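Print this page | E-mail this page

Section 4: Standing the table up, levelling it and getting it ready for use

If you've come straight here from Section 3, your legs are bolted to the rails, the top is still upside down on its blanket and you're probably ready for a cup of tea. Have it now. The next bit goes much better with a second person and a clear floor, and once you've started turning the table over you won't want to stop halfway.

I'm writing this for the Skestance work table with the Breton top, the long one, 135 cm by 67 cm. If you bought the Magyar top instead, all of it still applies apart from step 11, where the Magyar wants oil and the Breton mustn't have any. I have both at home (the Magyar is in my shed, covered in seed trays) and I've put each of them together more often than I care to admit.

4.1 Before you turn it over

1. Go round every leg bolt with the long hex key and check that it's finger-tight plus a quarter turn. Don't tighten fully yet. The frame needs a bit of give until it's standing on its own feet.

2. Screw the Bremitz feet all the way in. They have a plastic thread that goes in crooked if you rush it, so start each one backwards until you feel a small click, then wind it forwards.

3. Peel the film off the edge strip. I always forget this one! It comes off later too, but only in tiny shreds, and you'll be on your knees with your fingernails.

4. Move the blanket so it covers the floor where the feet will land.

CAUTION: The table is heavy at the top and light at the legs. Never lift it by the legs, and never let it pivot on two of them. That is how rails get bent, and bent rails aren't covered by the guarantee.

4.2 Turning it over

5. Stand one person at each short end. Lift together, holding the top itself, and tilt the table onto its long edge on the blanket.

6. Rest. Swap your grip so your hands are under the top on the side that's about to rise.

7. Tilt again, lifting the weight as the legs come round, and lower all the feet to the floor at the same moment. Somebody has to call it. In our house I call it and my brother ignores me, so we do it twice.

NOTE: If you're on your own, wait. I know it looks possible. I did it alone once, with the first one I ever bought, and there's still a crescent-shaped dent in the skirting board.

4.3 Where to stand it

The instruction card in the box says only "place in desired location", and I think that lets people down. Most of the e-mails I get are about tables that wobble or feel cramped, and very often the table is fine and the spot is wrong. 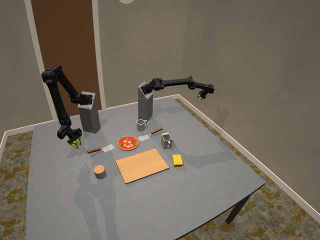 Look at your walls before you look at your floor. Old houses have walls that lean and bow, and if you push a straight table hard up against one you'll get a gap at one end that swallows pencils. Leave a finger's width all the way along. Think about doors as well, and which way they swing, and remember the bin has to go somewhere. Corners are what I'd check next. A dark, straight leg like the one under the right front corner of that blue-grey table sits right where your foot goes if you cut past it in your socks, so leave yourself a bit more passing room on that side than you think you need. The thin dark border along the edge is handy too if you like that look, as it shows you in poor light where the top ends. Ours has a pale edge and I have walked into it with a full washing-up bowl.

8. Slide a sheet of card under each foot and shuffle the table to its final place. Don't drag it on bare feet (the table's, I mean). The Bremitz pads grip vinyl and can lift it at a seam.

9. Stand where you'll be working and put your hands flat on the top. The table is 900 mm high with the feet fully in. If your shoulders come up, it's too tall for you and you'll want the short legs, which you can swap within the exchange period as long as you haven't drilled them.

4.4 Levelling

10. Put a spirit level along the long side and then across the short side. Wind out the lowest foot first, a half turn at a time, and check both directions after every half turn. When the bubble sits in the middle both ways, press down on each corner in turn. If one gives, wind that foot out until it just touches and stop there.

Then, and only then, tighten the leg bolts fully. Work diagonally, as you would with a car wheel, and go round twice.

NOTE: On a carpet the feet will sink for a while. Check the level again after you've lived with it for a bit, and don't be alarmed if you have to wind one foot out quite a way. Mine needed it on the window side, where the underlay has gone thin.

CAUTION: Don't wind any foot out past the red ring. If you can see red, you've run out of thread, and the foot can shear off under load. Use a packing piece instead. There's a bag of them taped inside the lid of the box, and people throw it away with the lid.

4.5 First clean and first use

11. Wipe the top with a barely damp cloth, then a dry one. Leave it for 20 minutes before you put anything on it. No polish, no spray, no oil on the Breton top! It has a matt finish, and polish leaves shiny patches that you can see from the other side of the room. I've tried all sorts to get them off and the best I can offer is to polish the rest to match.

12. Fit the felt strip along the back if the table is going near a wall, pressing hard every few inches. 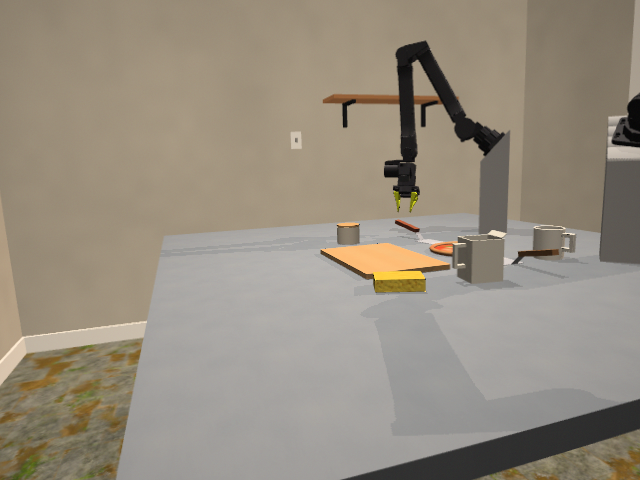

Now, how you lay things out is up to you, but I have opinions and it's my guide. Heavy things want to live above or close to the rails, so a stand mixer or a sewing machine should sit towards one end and never in the dead centre. Anything with a flex wants to be on the socket side, so the cable doesn't run across where you chop or roll or cut out. I'm also firmly in favour of keeping the near side for working and the far side for stuff, much as it's done on the grey table, where the kitchen items are gathered in the middle and right of the far half and the near half is left to the shadows. You can roll pastry on that. You can lay out a dress pattern. And when you've finished, a single wipe towards you gets the crumbs, with no jars to lift.

13. Load the table gradually. The frame settles in its first few days and you may hear a tick or a creak. That's normal. A crack or a bang isn't, and you should take everything off and go back to step 10.

4.6 If something isn't right

It rocks from corner to corner. A foot is off the floor. Slide a piece of paper under each one and the loose foot will let it through. Go back to step 10.

It sways from side to side but the feet are all down. The leg bolts were never fully tightened, or they were tightened before the table was level. Loosen all of them, level again, tighten again. Dull, I know, but it works.

The top sounds hollow near one end. A clip has popped out underneath. Lie on your back with a torch and push it up with your thumb until it snaps.

A bolt spins and won't bite. The insert has turned in the rail. Stop there and ask for part 67, which is the repair insert and comes with its own little bag of glue. I've put in a request for the packers to add a spare to every box. Nothing so far.

The edge strip is lifting. Warm it with a hairdryer on low and press it back with a wooden spoon. If it lifts again, Orsolya Vörös on the spares desk will send out a new length. Tell her which top you have and measure along the edge, not across the top, or you'll get the wrong one like I did.

Drawers, hooks and the under-shelf are in Section 5. Don't fit any of them until the bolts have had their second tightening.

Last checked November 22, 2025

Print this page | E-mail this page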